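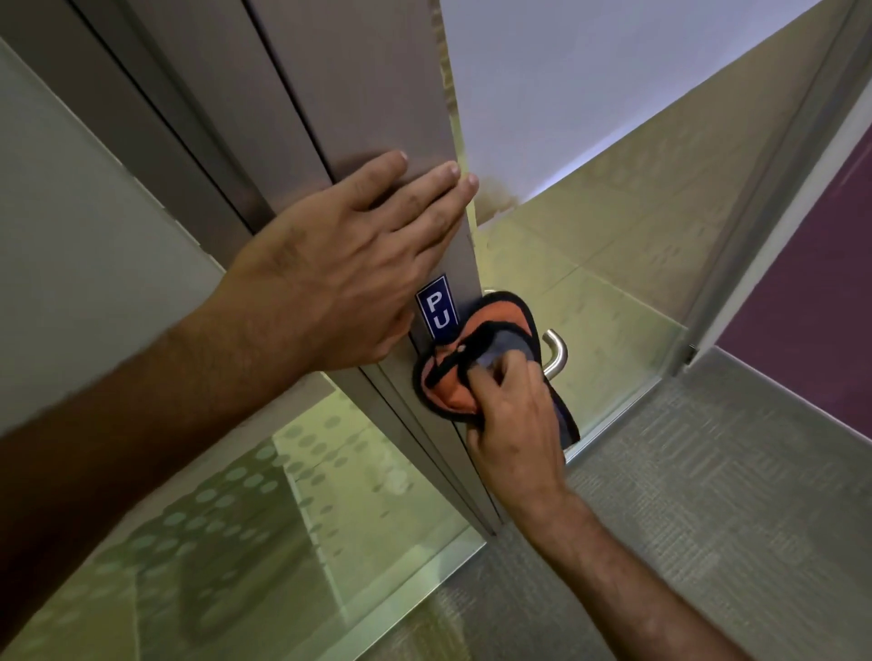
Hildegard Brinkmann: vinegar on a painted door, please dont. Did that in our hallway, dull patch ever since. Warm water, drop of dish soap, done.

postent_50
depends on the paint tho. Gloss can take it. I do 2 spoons in a bucket every April, whole apartment, never had a patch

frerichs
Reading the original post again, the question was fingerprints near the handle, not the whole door. Soap and a damp microfiber. Dry it right after or you get streaks. Takes maybe 10 minutes a door if you dont stop for coffee

kitchenmoth
Streaks are from too much soap. Always. Rinse the cloth!!

frerichs
or hard water. we have awful water here

Hildegard Brinkmann
Postent, "never had a patch" isn't much help to someone with matte doors. Original poster never said what paint.

postent_50
fair. what paint is it

bresteo
Sorry, was at work. No idea on the paint, it's a rental office, two floors, doors are kind of beige. Greasy spots at hand height, mostly on the push side. Tried baby wipes, made it worse

kitchenmoth
wipes leave a film, thats your problem now. Go over it twice with plain water first

stellov
Late shift cleaner for years. Spray bottle, 500 ml warm water, tiny squirt of dish soap. Spray the CLOTH and not the door, otherwise it runs down behind the plates and screws and you get brown drips later. Top to bottom. Hold the door with your other hand or it swings on you

postent_50
top to bottom?? I was taught bottom up so the drips don't mark

stellov
thats walls. And if it's dripping your cloth is too wet

Hildegard Brinkmann
My mother did bottom up on everything, doors too. No drips.

bresteo
ok doing one door tonight, plain water then soap. Anyone know if melamine sponge is ok on the really black bit by the lock

frerichs
no. takes the shine off. Try the hinge side first if you must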